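Home Courses Timetable Staff Library Contact

Courses > Automation in Practice > Handouts > Session 4: Buying and budgeting

SESSION 4 - WHAT IT COSTS AND WHEN TO ORDER IT
Notes by Holger Tangen. Version of Feb 5, 2019, replaces the one in your folders

Carrying on from session 3, where we got as far as the wish list. Wish list is not a budget. Tonight's job: turn one into the other. Have the Kollgate plan in front of you, we use it all the way through.

Recap of Kollgate
Small linen and laundry firm. Wants to know if folding hand towels can be handed to a machine. Not buying a folding line. Buying enough kit to find out, i.e. hand-held grippers, people show the job many times over, recordings kept, arm comes later if at all. Two stages, two budgets. Keep them apart on the page or the arm eats everything.

Stage one = hand-held tools, tables, towels, storage, people's time.
Stage two = arm, mounting, guarding, power, training, insurance.

Most of you put the arm first last week. Look at how much of stage one has to be paid for before anyone even knows which arm.

1. Heads of cost
Write these down the left side, always same order, so two plans can be compared:
- kit bought outright
- kit hired or lent
- parts that wear (finger ends, screws, inserts, cables)
- goods used up in the trial (towels, for Kollgate)
- room and furniture
- wages
- storage and computers
- carriage, import, VAT
- held back for trouble

Carriage gets forgotten every year. Quote from Urow was ex works, so carriage and import both on top. Read the small print at the bottom of page 2 of the quote.

2. The two quotes
Urow: 1542 per gripper, complete, spare fingers extra.
Urix: 809 per gripper, printed parts as a kit, you put it together yourself. Fittings in the bag.

Both in pounds, both before VAT. Cheap one looks like it wins by a mile. Now add assembly. Güven Yüksel timed his own build, a day and a half for the first one, under a day for the second. Wages go in the wages line, NOT hidden in the kit line. Then spares: with Urix you can print a finger yourself if you have a printer. Does Kollgate have a printer? Plan doesn't say. So ask. Write "asked, no answer yet" in the plan, don't guess.

Question for groups: at what day rate does the Urix kit stop being the cheap one? Do it on paper, for one gripper and then for three. Include a spare set of fingers each time (price list is the last sheet).

3. Goods used up
Towels. Kollgate said use whatever is lying about. No. Budget for a fixed set, same size, same make, bought in one go, plus a second set that differs in colour and thickness for later. We settled on 40 per set. Put them through the wash before recording starts, new towels are stiff and fold differantly. Washing costs are small but they are a line.

4. Room and furniture
Plain table, pale, no pattern, nothing shiny. Second-hand is fine. Height matters more than looks, people stand at it for hours. Lamps: price two per table, soft light. If the room has a window on one side, price a blind as well.
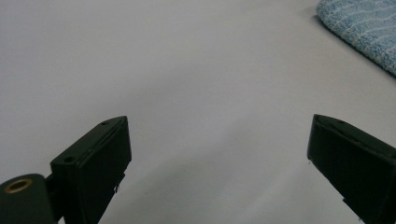
One table per gripper, and a shelf or trolley beside it for the towels waiting their turn. Two people sharing a table sounds thrifty, but then one waits while the other works and you're paying both. Work it out before you cross off the second table.

5. Wages
Biggest line in stage one, in every plan I have marked. Target for Kollgate is 1000 usable folds. Usable, so plan for more than that, some will be thrown away. How many more? Yiğit Polat will bring the Toprak record sheets next time, use their share of rejects unless you have a better one.

Don't budget a full day at full speed. Breaks, charging, checking files, a screw working loose. Five good hours in an eight hour day is what I'd allow. Up to six if the same person has done it before.

6. When to order
Work backwards from the start of recording. Kollgate wants to start in September. Holidays before that, so suppliers slow down. Lead time on Urow quote is ten weeks from payment, not from order. Someone has to sign, and at Kollgate that's Recep Yalçınkaya, who signs once a month. Draw that in.

Order of buying:
one gripper, one table, few towels. Try for a week.
then the rest.
Spare fingers go with the first order, not the second.
Storage before recording, obviously, but look at how many plans had it after

7. Held back
Ten per cent of stage one is usual. I'd take fifteen for a first go. Show it as its own line, if you spread it about the other lines it gets spent.

For next time: stage one sheet filled in, one page, with dates. Stage two as a single figure with a range, and a sentence on where the range came from.

Comments (3)

Neville Crabtree
Is the 809 with or without the spare fingers? Sheet at the back has them seperately but the kit list seems to include a set.

Holger Tangen
Without. Kit list is the old one, cross it out.

Yiğit Polat
Toprak sheets are scanned now, will bring copies. Reject column is in pencil so a bit faint on page 3.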